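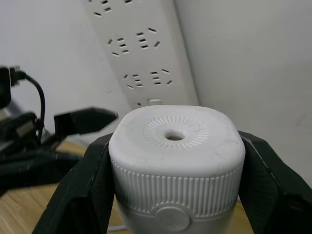

Hard water and the small boiler

Groundwater at Plonville passes through chalk before it reaches the mains, and it carries a good deal of dissolved calcium with it. When the water is heated, part of that calcium comes out of solution as scale. Most of it settles on the hottest surface – in a small boiler, the heat exchanger.

Suqin Qin, a heating engineer, logged 8 boilers in the town over 4000 running hours. Two had softeners fitted. "The untreated ones got noisy first," she says. "Fuel use crept up later."

The noise is steam forming beneath the scale and collapsing again. Descaling with a weak acid removes the deposit, though the system must be flushed and dosed with inhibitor afterwards. Qin's next set of readings is due in December.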